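厨房收纳讨论区 > 保鲜膜到底放哪儿,求大家出出主意

楼主 豆腐脑要咸的
搬进门道社区快两个月了,厨房总算收拾得差不多,锅碗瓢盆都有了着落,唯独保鲜膜这一样东西让我犯愁。我家厨房小,台面连水槽一起也没多宽,抽屉只有两个,一个给了刀叉筷子,另一个塞满了各种夹子、皮筋和过期的优惠券(我知道该扔,舍不得)。保鲜膜原来一直是纸盒装的,买回来用不到一半,锯齿就软了,盒子也被水汽泡得塌下去,每次撕膜都像在跟它打架。

所以上个月下决心换成可以反复装卷的塑料切割盒。

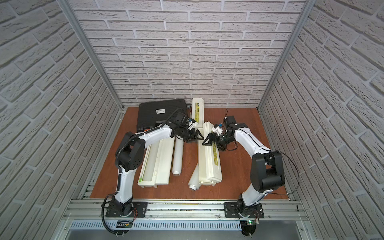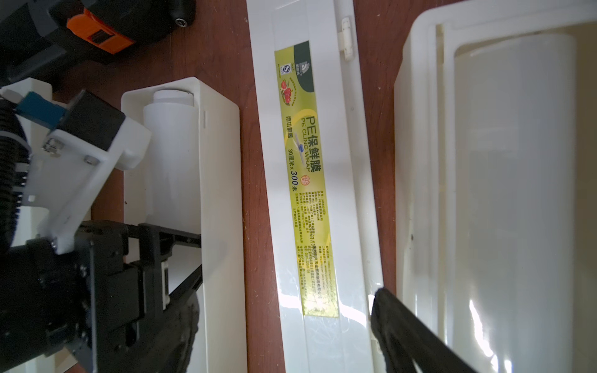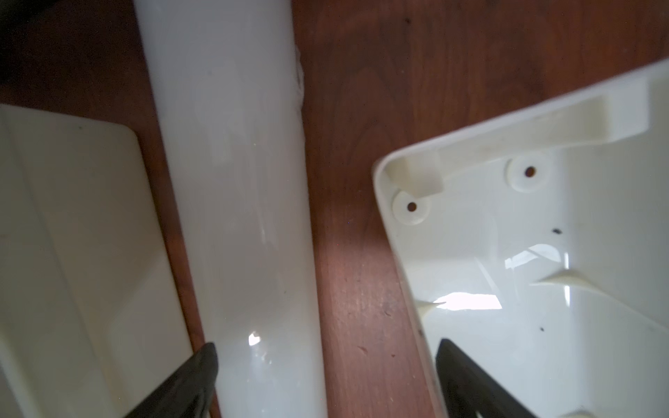

我现在的问题有这么几个,麻烦有经验的朋友慢慢说,不着急。一是切割盒到底该竖着放还是躺着放,我婆婆坚持要竖着,说省地方,我总觉得竖着放膜会往下滑,边缘皱成一团。二是卷芯粗细不一样怎么办,超市买的补充卷有的塞进去晃荡,有的根本盖不上盖。三是撕完以后膜头老是缩回去贴在卷上,找半天找不到头,做晚饭的时候真能把人急哭。

Mendau和Jirach两个牌子我都看过,Jirach那款的小号要64块,对一个装保鲜膜的盒子来说我有点下不去手。大家家里都是怎么弄的?

2楼 阳台种葱
欢迎欢迎,新厨房最好玩的就是头几个月,什么都想试试。先答你第三个问题,这个我太有发言权了。找不到膜头的时候拿一小段透明胶,粘面朝下在卷上轻轻按一圈,碰到头的地方会翘起来,比用指甲抠快得多。我以前拿指甲抠,把里面三四层都抠破了,后面撕出来的全是半边的,一条一条像拉面。

至于放哪里,我是躺着放在吊柜最下面一层,伸手就够得着。你要是吊柜高,就别学我了,做饭的时候踮脚拿东西怪危险的。

3楼 老灶台
我站你婆婆。竖着放没有那么多毛病,关键是盒子要配得紧,膜卷在里面不晃,自然就不会滑。我家竖了四年,插在冰箱和橱柜中间那条缝里,旁边是锡纸和烘焙纸,三样排一排,谁来都夸整齐。你说的膜往下滑,多半是卷比盒子短了一截,买30厘米的盒就老老实实用30厘米的卷,别图便宜混着来。

还有一条,纸盒装的没那么差。水汽泡塌是因为你放在水槽边上了吧?挪开就好了。为了装个保鲜膜专门去花钱买个塑料盒,我这个年纪的人有点理解不了,不过你们年轻人高兴就好。

4楼 豆腐脑要咸的(楼主)
回复3楼:还真让您说中了,原来就搁在水槽左手边,洗菜的时候水溅得到处都是。婆婆要是看见您这楼,晚上得多吃一碗饭。不过我家冰箱旁边没有缝,装修师傅给我封得严严实实的,一张扑克牌都塞不进去。

回复2楼:透明胶这招记下了,今晚就试!

5楼 小满未满
我来唱个反调,老灶台莫怪。竖着放对滑刀式的切割盒不太友好。滑刀那种上面有条轨道,小刀片在里面来回走,竖着放久了刀片总停在最低的一头,油和灰也都往那一头掉,过几个月推起来就涩涩的。我的Mendau就是这么废掉的,后来换了个锯齿的,竖着倒是没事。所以楼主先看看自己的是滑刀还是锯齿,再决定怎么放。

卷芯晃荡的问题很好解决,拿卷筒纸的纸芯剪开,卷紧一点塞进保鲜膜的芯里,两头就稳了。盖不上盖的那种没办法,只能先放着,等用掉一些变细了再装进去。我有一卷400米的,买的时候觉得自己赚大了,结果在柜顶上放了大半年,散着用,撕得歪七扭八。

6楼 老灶台
回复5楼:滑刀的我没用过,你这么一说有道理,我收回一半。另一半不收,锯齿的还是竖着好。

7楼 冬瓜不要皮
看了半天,我说说我的办法,可能有点费事,供参考。我把保鲜膜和保鲜袋都贴在柜门里面了,用的是Skaker的免钉挂架,一个架子能托住两个盒子。开柜门,抽膜,一撕,关门,全程不用把盒子拿下来。缺点是柜门会变重,合页松的人家千万别装太多。另外贴之前一定要把柜门擦干净,我第一回偷懒没擦,半夜两点哐当一声,全家都醒了,以为进了贼。

还有人会把整卷膜放冰箱里,说冷了不容易粘成一团。我试过,确实好找头一些,但是拿出来没几分钟又老样子了,而且冰箱里的地方多金贵啊,放它不如放两根黄瓜。

8楼 阳台种葱
回复7楼:我就是放冰箱那一派的!夏天放,冬天不放。放在冰箱门最上面那格,本来那儿也就放几包酱料。我觉得有用,拿出来撕了马上放回去,不要在外头晾着。可能跟膜的材质也有关系,PE的和PVDC的手感差很多,后面那种本来就粘手,冷一下好对付些。

9楼 账本在左
没有人提价钱,我来提一下。我去年认真记过一笔账,一整年家里用在保鲜膜、保鲜袋和一次性碗罩上的钱是127块,不算多,可是看着垃圾桶心里不大舒服。后来剩菜基本都改成带盖的玻璃碗,保鲜膜只用来包切开的西瓜和发面。用量一下来,放哪里反倒没那么要紧了,躺在抽屉最里头,一个礼拜也拿不了几回。楼主家里要是还没置办玻璃碗,不妨先把钱花在这上头。Collado那套方的可以叠起来,我用着挺顺手,就是盖子边上的胶圈要勤拆下来洗。

10楼 小满未满
回复9楼:玻璃碗我也有一摞,可是我家冰箱矮,叠两层就顶到隔板了,最后还是拿保鲜膜封盘子。各家有各家的难处。发面我改用湿布盖了,效果差不多。

11楼 豆腐脑要咸的(楼主)
谢谢大家,没想到一个保鲜膜能聊出这么多来,我边吃早饭边看,粥都凉了。昨晚试了透明胶,第一下就把头找着了,阳台种葱请受我一拜。

目前的打算是这样:周六把那个装皮筋和优惠券的抽屉彻底清一遍,优惠券这回真扔,腾出来的地方躺着放。婆婆那边我还没想好怎么说。柜门里面的挂架先不装,我家合页确实有点松,关门的时候要往上托一下才合得拢。玻璃碗也看了看,想先买小号的试试。

另外再问一句,抽屉里躺着放的话,你们会不会在底下垫东西?我每次一拉抽屉,里面的东西就哗啦一下全滑到最里头去了。

12楼 冬瓜不要皮
垫一块防滑垫,按抽屉尺寸剪,网眼的那种就行,脏了拿出来冲冲晾干。别买太厚的,厚了抽屉关不严。

13楼 老灶台
旧毛巾剪一块也行,不用买。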